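Govell Clutter Pick Kit, tabletop edition

Part of the Seppälä method range, distributed by Clenum

Stock status: in stock, ships from Filtdale
Version covered by this page: 2
Page last revised: 24th November

Overview

The Govell Clutter Pick Kit is a package for labs and small integrators who want to repeat, check or argue with the Seppälä method for picking mixed household items off a flat surface. It contains the trained policy, the episode logs, the scoring sheets and a list of objects you can mostly buy at a hardware store. It does not contain an arm. You supply your own, along with a gripper, a camera and a table.

We sell this kit and we also think the method has been oversold, partly by us. The first version of this page used the word "general" four times. We have taken it out. What you will read below is what the method did in our own trials, what it failed to do, and what you should test before you put your name on a purchase order.

What the method claims

The original claim is simple. Most picking systems look at the table, choose a grasp, and then go. The Seppälä method chooses a grasp, moves partway, looks again, and is allowed to change its mind. The second look is supposed to help with things that have no single obvious handle: cables, straps, fabric, anything that slumps. The write-up calls this "deferred commitment." We call it the second look, because that describes it better and fits on the button.

The claim has two parts, and people tend to run them together. Part one says the second look reduces missed grasps. Part two says it does so without training on the particular objects in front of it. We find part one fairly easy to believe. Part two is where the trouble starts, and the evidence for it is thinner than the brochure made it sound.

What we ran

We ran 113 trials on a white tabletop with the lights left alone. A trial means one full layout of objects, with the arm given a single named target. The layouts mixed soft items with hard ones and small items with long ones. Half-hidden targets were allowed. Stacked targets were not, which already makes the test kinder than most people's desks.

A trial was scored as a pick only if the target left the table and stayed in the gripper until the arm reached the drop position. Dragging did not count. Lifting one end of a cable did not count either, although the scoring sheet supplied with version 1 let it through, and a good part of the early reported success came from exactly that. If you have version 1 sheets in a drawer, please throw them out.
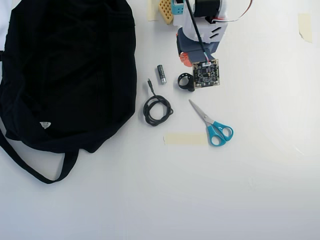

Tabletop layout with bag, strap, cable, battery, rubber ring and scissors. Masking tape on the work surface.

This layout type is the one we would ask you to look at hardest. The scissors are closed, and they have open table on most sides. They are an easy target, and any decent two-look or one-look system ought to manage closed scissors on a white surface. The coiled cable is a different matter, and so is the bag. Black cloth with soft folds gives a camera very little to hold on to, and the strap looping below it adds a long thin shape that can be read as a cable. A battery and a black rubber ring sit in the same part of the table as the coil, so dark objects are close to other dark objects.

Results, as we are prepared to state them

Of the 113 trials, 47 ended in a clean pick under the strict rule. We know how that looks next to the number on the old brochure. The old number used the loose rule, left out fabric, and dropped any trial in which the arm had to be stopped by hand. We have kept all of those in.

Hard, compact targets did well. Scissors and batteries account for most of the clean picks, and we saw no reason to think the second look had much to do with it. With the second look switched off, the same targets came up nearly as often.

Coiled cable was better with the second look than without it. This is the strongest thing we can say for the method. The arm would start toward the middle of the coil, look again, and shift to an outer loop. Sometimes the loop came up and the rest followed. Sometimes the loop came up and the rest stayed where it was, and under the strict rule that is a failure.

Bags and straps were poor. The policy liked the strap, which is sensible, and then tended to close on it at a point where the bag's weight pulled it back out of the fingers. The second look did not fix this, and on larger bags it made things slower with nothing to show for it. The policy has no notion of weight. We had hoped it might pick something up from the way the cloth bulged, and we saw no sign that it had.

What we can't tell you

We can't tell you whether the cable result comes from the second look itself or from the extra time. A two-look run takes longer, and during that time the arm moves closer, so the camera sees more. A plain one-look system that simply waited until it was nearer might do just as well. The Seppälä write-up does not include that comparison. We meant to run it in May and ran out of bench time. Until somebody does, "deferred commitment" is a name for something that may turn out to be "get closer first."

We also can't tell you how the kit behaves on a dark or patterned surface. All our trials used white. The original work used white too. A method that has only ever been tried on white tables should be described that way in print, and now it is.

Last, we can't vouch for the claim of no object-specific training. The object list in the kit overlaps with everyday sets that any general vision model is likely to have seen plenty of. Scissors are scissors. Try it on something odd from your own shelf before you believe part two.

What is in the box

Policy files on a memory stick, with a plain text readme
Episode logs for all 113 trials, failures included
Strict scoring sheets, pad of 47
Object shopping list and layout cards, set of 12
License for 2 workstations
Return label

Not in the box: arm, gripper, camera, mount, objects, tape, table.

Setting up

Fix the camera before anything else and leave it fixed. Lay a card's objects out by hand, following the card loosely. The cards show which items should be near each other and do not give exact positions, because copying positions exactly would only test whether you can copy ours.

Masking tape is fine for marking the work surface. Tell the software where it is, using the "ignore" tool on the setup screen. Unmarked tape was picked at more than once on our bench, and a gripper pressing on flat tape will go on pressing until your force limit stops it. Set a force limit.

Tie cables back along the arm where your hardware allows it. A cable hanging in front of the gripper will be in the camera's view on the second look, and the policy was not trained to tell its own wiring from a target. If your boards or connectors ride near the fingers, check the clearance at the lowest point of travel, at slow speed, with a hand on the stop.

Run each card with the second look on and again with it off. The toggle is on the main screen. If you only run it with the second look on, you will learn whether your arm can pick things up. You won't learn anything about the method.

Who should buy it

Groups that want a baseline with honest failures attached will get good use from the logs. Teaching labs have also done well with it, mainly for the scoring exercise – students given the loose and strict sheets side by side tend to stop trusting success rates for the rest of the term.

Who shouldn't

If you have a packing line and need bags lifted, this won't lift them. If you need cable handling in production, wait for a version with the missing comparison done. If you already own version 1, the policy files are unchanged. You can ask for the new sheets and the full logs at no charge and keep your money.

Returns

Unused kits can be returned to the Filtdale address on the label. Used kits can be returned too, provided you send your own trial sheets with them. We would like to see the sheets whichever way your results went, and we add them to the log archive with your lab's name left off unless you ask for it to be shown.

Related items

Clenum strict scoring sheets, refill pad
Govell layout cards, dark surface set (not yet released)
Govell Clutter Pick Kit, version 1 (withdrawn)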